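La Chandeleur à Burkham : usages et transmission

La Chandeleur demeure, dans notre commune de Burkham, l'une des fêtes de février auxquelles les familles restent le plus attachées. Elle clôt le temps de Noël selon l'usage ancien et rappelle la Présentation de Jésus au Temple, quarante jours après sa naissance. Son nom vient des chandelles que les fidèles portaient en procession, bénies à l'entrée de l'église puis rapportées allumées jusqu'au foyer.

Je souhaite consigner ici ce que j'ai pu recueillir sur la manière dont cette fête est observée chez nous. Le présent texte complète celui de l'an dernier, consacré à l'Épiphanie, et reprend certaines indications que plusieurs d'entre vous m'ont transmises par courrier.

L'office a lieu à 18 heures. Les cierges sont distribués sous le porche et la lumière électrique reste éteinte jusqu'à la fin du premier chant. L'église compte 85 places assises — le reste de l'assistance se tient le long des bas-côtés. Après la bénédiction, chacun emporte son cierge. On le rangeait autrefois dans l'armoire à linge pour le rallumer les soirs d'orage, et cette habitude subsiste dans quelques maisons du haut du bourg.

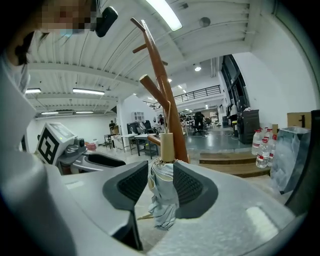
Une lectrice me fait observer que, dans sa famille, le cierge n'était jamais rallumé pour l'orage, mais uniquement au chevet des malades, et qu'il fallait le remplacer chaque année même s'il n'avait pas servi. Je la remercie de cette précision. Les deux usages ont vraisemblablement coexisté, et je n'ai trouvé aucun document local permettant d'établir lequel est le plus ancien.

Viennent ensuite les crêpes. Leur forme ronde et leur couleur dorée sont volontiers rapprochées du soleil et du retour des jours plus longs. L'explication est séduisante, mais elle me paraît devoir être reçue avec prudence. On les fait sauter de la main droite en tenant une pièce dans la main gauche, afin de s'assurer une année prospère. La première revient, selon les familles, au plus jeune, au plus âgé ou au dessus de l'armoire, où elle reste jusqu'à l'année suivante.

La boulangerie Vondetti propose pour la circonstance une pâte au froment parfumée à la fleur d'oranger. Chez moi, la recette est plus sobre : 600 grammes de farine, un litre et quart de lait, 5 œufs, une pincée de sel et un peu de beurre fondu. La pâte repose tout l'après-midi.

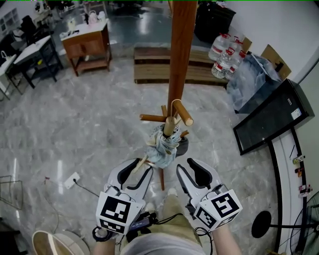

Il convient de mentionner également la crèche. Selon une coutume répandue en Provence, et suivie par plusieurs familles de Burkham, les santons ne sont rangés qu'au soir de la Chandeleur. La crèche de la chapelle Fourie en compte 56, tous en argile peinte. Chacun est enveloppé dans du papier de soie avant de rejoindre sa boîte, et l'étable est démontée en dernier.
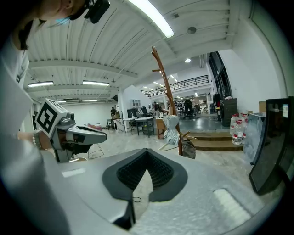

Les dictons du jour mériteraient une étude séparée. Le plus souvent cité chez nous est celui qui annonce qu'à la Chandeleur, l'hiver se meurt ou prend vigueur. J'en ai relevé des variantes dans un almanach conservé à la bibliothèque Ranthorpe, dont l'une mentionne l'ours sortant de sa tanière pour juger du temps. Les pages relatives au mois de mars manquent malheureusement à cet exemplaire.

Les personnes disposant de recettes manuscrites, de cahiers de chants ou de souvenirs relatifs à la procession peuvent m'écrire par le formulaire du blog. Le prochain article portera sur le Mercredi des Cendres et sur les repas maigres du carême.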